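Two baskets, one table: the toy corner at Boateng gets a tidy-up

The shop on our corner has started a sorting table, and I am far more excited about it than a grown woman should be. Boateng, for anyone who hasn't been in yet, sells secondhand toys, wrapping supplies and the odd bit of kitchenware, and until this month all the small stuff lived in one deep crate by the register. You had to go in up to the elbow. I once came out with a rubber duck and somebody's grocery list.

The crate is gone as of 20th June. What you get now is a white table with a brown covering over most of it and two baskets on top, one yellow and one brown. Toys have one basket, packing bits have the other, and the middle is left clear so you can put things down while you make up your mind. It's such a small change and I keep going back in to look at it!
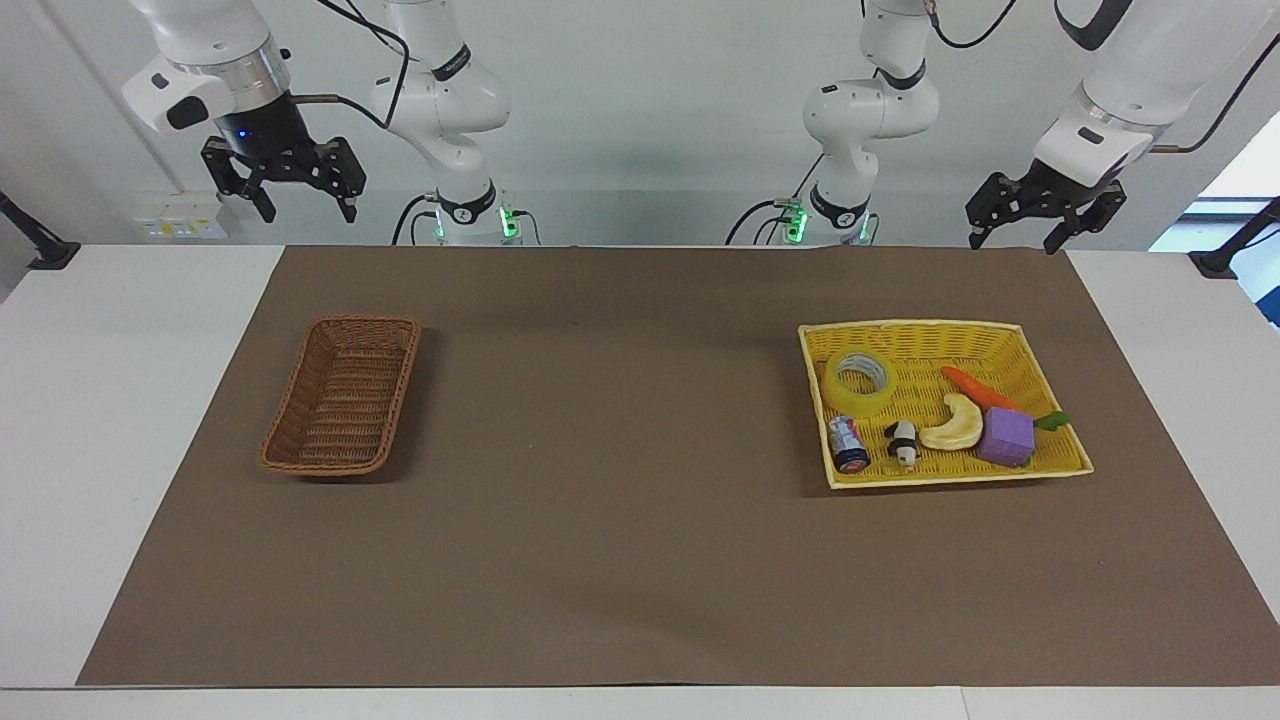
By Tamsin Fitzsimmons
Neighborhood notes

I stopped in first thing to see how it was going, meaning to stay a minute, and left with wet shoes and a full tote bag (the rain is another story). The baskets came from Damamard, the housewares place that closed its downtown branch in January, and the shop got them as part of a job lot that also included napkin rings, a cake stand and more placemats than any one business could use. The placemats are still for sale in the back if you're in the market.

The idea came out of a complaint, and I may as well admit the complaint was mine. I'd been hunting for tape on the day before my nephew's birthday and could hear it rattling around in the crate somewhere under the toys. I said so at the register. I didn't say it very politely either, and I was quite ready to be ignored, so hats off to them for listening.

The toy side is what everyone will go for, and fair enough. There's a purple foam cube in the yellow basket, a toy carrot with a leafy green top, and a little panda lying on its side that I've already had to talk myself out of twice. Next to the cube there's a curvy cream thing that I say is a banana. The woman behind me in line was certain it was a croissant, and we went back and forth on it long enough that the line moved on without us. There's a small dark can in there too, label and all, which I guess counts as play food if you're running a pretend grocery store. My sister's kids would have it on a shelf in two seconds flat.

The brown basket is the wicker one and it's the quieter of the pair. It has a roll of yellow-green packing tape in it, lying flat, and that's it so far. I'd have been thrilled with exactly that in January, let me tell you. Ribbon and string are supposed to join it once the shop has gone through its storage boxes, and I've put in a request for brown paper bags with handles, the big kind that don't give out on the walk home.
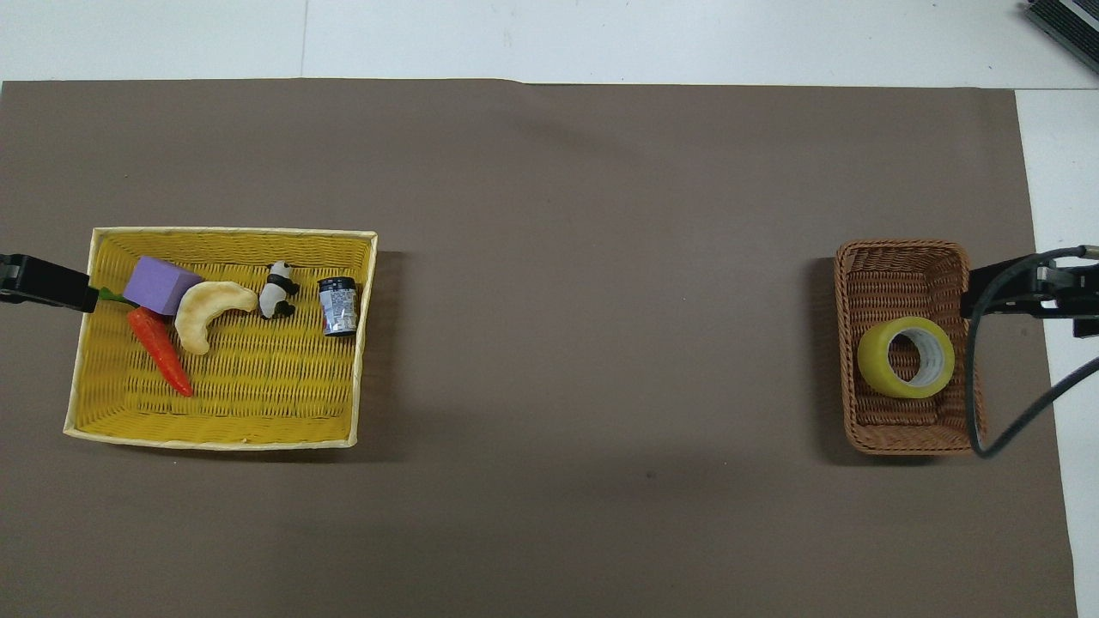

Prices, hours and what to bring in

Everything in the toy basket is $2, whatever the size, and things in the packing basket go up to $5. The table is out during regular shop hours and gets put away at closing. If you're coming by bus, the 35 stops across the street, and it's an easy hop with a stroller because the curb is low on that side.

Donations are welcome at the register, but please don't drop them straight into the baskets. The shop wants to wipe things down first. Foam, hard plastic and wooden toys are all fine. They can't take anything that needs batteries, and they really, really have enough jigsaw puzzles. Half rolls of tape are okay as long as the end hasn't vanished.

There's also a sign-up sheet for a toy swap, which the shop is calling Pullineo. I asked where the name came from and got a shrug. You bring one toy, you take one toy, and there's lemonade. If you'd like your name on the list, ask at the counter or leave a note in the mail slot at number 691, which is the side door and easy to miss behind the bike rack.

I'll be there with a shoebox of plastic farm animals that have been under my bed for years. If the panda is still around by then, it's coming home with me.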